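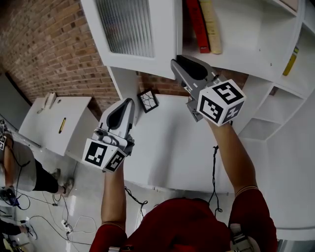

I had been told to wear sneakers and clear my afternoon, and when I got to Skulora's second-floor space at 1:30 Rokeya Ranasinghe was already taping down a cable with her teeth full of tape. She waved me in with her elbow. It took her a minute to be able to talk!

Rokeya runs data collection for Galholm, the company's project to teach a pair of robot arms to tidy a home. Shelves, mostly. Books, cups, mail, the stuff that lands on a flat surface and stays there. Before any of it gets to a robot, people do the tidying themselves, a pair of handheld grippers at a time, and the recordings go into the training pile.

"People come in expecting to see the robot," she told me. "I say sorry, you're it. You're the robot until dinner."

I asked her why grippers and not just bare hands, and she got very animated about this (she gets animated about most things, which made my job easy). "Your hand cheats. You've got five fingers and skin that feels everything, and you'll roll a book spine out with your pinky and never notice you did it. Give somebody two finger pads and they have to solve the problem the way our arms will have to solve it."

The cubes with the blocky black-and-white squares on them are for tracking. Each gripper carries one, and the software works out where the gripper is and which way it's turned from whatever faces it can see. Karthik Khan, who writes that part, sat with us for a while and ate most of a bag of pretzels. I asked what ruins his day.

"Sleeves," he said. "Long sleeves. And people who tuck their elbows in and cover the cube with their own forearm. I'll be going through a session and the left hand just vanishes for two seconds, and then it's back and it's holding something."

So what happens to the two seconds?

"If it's short we fill it in. If it's long I throw the whole take out, and then Rokeya doesn't speak to me."

They had 955 good takes of shelf work when I visited, and Rokeya would like a whole lot more by April. A take can be as plain as moving one book from one compartment to the next. The hard ones are leaning books, she said, the kind where pulling one makes its neighbor slide. She loves those. She'll set up a lean, watch somebody fumble it, and ask for the fumble to be kept.

That surprised me, so I pushed her on it. Wouldn't you want only the clean ones?

"No, no, I want the recovery! Book slips, person catches it, person fixes it. If all we ever show is a perfect pull, then the first time the arm gets a bad grip it has no idea what comes next. Some of my favorite takes have swearing on them."

Each collector works 30 minutes and then has to put the grippers down, which is Dilani Dewan's rule. Dilani does the scheduling, and she started out as a collector herself. "Reaching up is what gets you," she said. "Low shelves, fine, I could go all day. Anything above my shoulders and after a while I'd start doing everything the lazy way, and then you've got a robot that learned from a tired person." She keeps 8 people on the roster and tries to mix heights, because a tall person and a short person go at the same shelf from totally different angles.

Then she let me try. I am not going to pretend I was good. I got hold of a paperback on my third attempt, squeezed too hard, bent the cover, and put it back upside down. Karthik said I'd shown the tracker some "really fresh motion," and I decided to take that as praise.

What I wanted to know by the end was whether they ever get sick of it. Rokeya thought about that one longer than the others.

"The shelf, yes. I've dreamed about that shelf," she said. "But I went home last week and put my groceries away, and I was watching my own hands the entire time. Which one goes first, when I switch, what I do with the other one while it waits. I'd been doing it for decades and I couldn't have told you."

Dilani leaned in the doorway and said the next collector was here, so I gave back the grippers and went to find my coat.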